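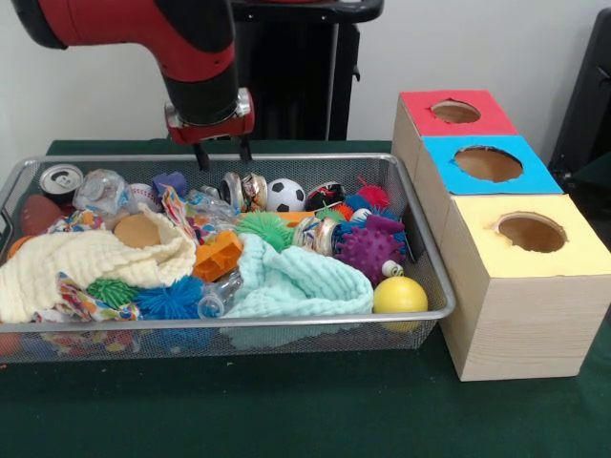
The arm over the sorting basket, with the three drop boxes alongside.

Many of you have asked why the sorting bench was quiet for a stretch in August, and since the story has gone round the building in several versions by now (in one of them there was smoke – there was no smoke), we thought we'd set down what happened.

Graham Kettle had the arm working through the mixed basket, the one with the toys, the cans and the knit blankets all heaped in together. It had made 17 picks in a row without a fuss. On the next one it went down for a ball and came up with a fold of blanket as well. The fingers closed, the gripper reported a good hold, and off it went toward the boxes with the basket coming along behind! Graham hit the stop button, and the basket came to rest a hand's width from the edge of the table. No one was hurt and nothing was broken, though a good many balls had to be fetched from under the shelves.

The stop worked just as it should. What worried us was that the arm hadn't stopped by itself. It has a limit on how hard it may pull, and a loaded basket ought to trip that limit right away. Kaj Eskildsen spent a long evening with the logs and found that the limit had been set to 100 percent for a calibration run and never put back, so the arm was free to pull as hard as it liked. Kaj asked us to say that it was his calibration run, and we'd like to say back that any of us could have done it.

The limit now goes back to its normal setting every time the arm is switched on, and changing it takes a second person at the keyboard. Villads Egilsson has also added a short pause after each lift, 7 tenths of a second, in which the arm checks the weight it's carrying and lets go if the load is too heavy. It makes the whole business a little slower, and we can live with that.

The bench is running again, blankets and all. Please stay behind the yellow line while the arm is moving, even if a ball rolls your way, and if you see anything odd, press stop first and find Graham or Kaj afterward. They would both much prefer to be called over for nothing.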